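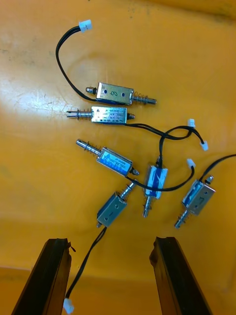
4. Fitting the drawer locks

Right, this is the bit I get the most emails about, so I'll go slowly. By now you should have the Gromari cabinet standing level, with the control box screwed to the back panel and still unplugged. Keep it unplugged! Please don't be tempted to test as you go.

4.1 Pull out the top drawer and put it somewhere safe. The lock sits behind the right-hand runner, on the bracket with the two slots.

4.2 Try the lock plunger with your fingertip. It should slide in and spring back without sticking. If it feels gritty, wipe it with a dry cloth - no oil, ever, as oil picks up dust and you'll be back in here by November.

4.3 Screw the lock to the bracket loosely, slide the drawer home and check that the plunger lines up with the hole in the catch plate. Then tighten. (I did mine up tight first and had to redo every drawer.)

4.4 Lead the wires down the back corner and clip them every 12 cm. Leave a bit of slack at the lock end so nothing tugs when the drawer slams.

Note: the older Clostgate cabinets have a narrower bracket. You'll need the adapter plate, part 139, which goes on before the lock.

4.5 Push each connector on to its matching pin until you feel it seat, then give it a gentle pull. Red goes to the pin marked with a plus and black to the one next to it.

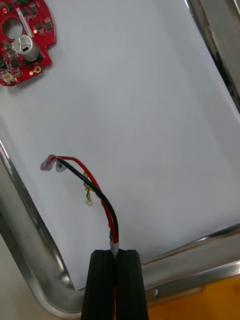
4.6 Put the drawer back, plug in the control box and press the test button. You want one clean click from each lock. A buzz means the plunger is rubbing, so go back to 4.3 and shift the lock over a touch.

Caution: don't hold the test button down. The locks get hot if they stay powered, and a hot one can give you a nasty surprise when you reach in.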